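Part 3: Recording your own demonstrations

By now the arm should be calibrated and answering to the leader handle. If it isn't, go back to Part 2, because nothing in this section will make up for a joint that's off at the start. I learned that on the Rernolero runs, when I recorded a whole Saturday of episodes and had to bin every one of them.

The method is simple enough. You do the task by hand through the leader, the software stores joint angles and video, and the policy learns to copy you. For the Nemwood set I ended up with 1,708 episodes, but you really don't need that many to get something moving. My first policy that did anything useful was trained on 67.

Before you record

1. Clamp the base to the table edge and give it a good shove. If it rocks at all, tighten the clamp and shove it again.

2. Run the arm through its full reach once, slowly, and watch the cable at the wrist. You want enough slack for the whole swing and not so much that it drops in front of the gripper.

3. Put the bowl where the arm can get over the rim from above. Don't tape it down — we want the policy to cope with a bowl that wanders a bit.

4. Pick your start pose and save it as "home". Every episode begins there.

Caution: keep your free hand out of the reach of the arm while the motors are powered. They're small, but they pinch.

Recording

5. Press R to start. Wait a beat, then move. I try to keep each episode under 6 seconds, and the ones that run long are usually the ones where I was dithering.

6. Close the gripper on the piece, lift it, and carry it to the bowl in one go. If you fumble, finish the move anyway and mark the episode with F. I keep those in a separate folder (more on that in Part 5).

7. Slow down at the rim. This is the bit that matters most! In the Bukhari tests, nearly all my bad drops came from demos where I had opened the gripper while still traveling sideways.

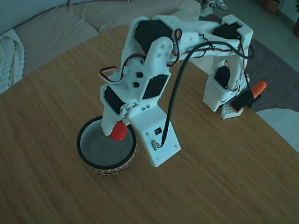

Nighat Bugti wrote to me after the first version of this guide went up: I tried slowing down at the rim like you said, and my policy started freezing there. It would hover and never let go. What fixed it for me was trimming the long pauses out of the demos before training, so there were only a few still moments left right before the release.

I've since tried the trimming myself and I'm a convert, so there's one more step than there used to be.

8. Run the trim script with the pause limit set to 3 frames. It writes a copy, so your raw episodes stay as they were.

Note: if you're using the older Sturavcombe export, trim first and export second. Done the other way around, the video and the joint angles drift apart, and you'll only notice once training is over.

9. Play back a handful of the trimmed episodes. When they look right, move on to Part 4 and start training.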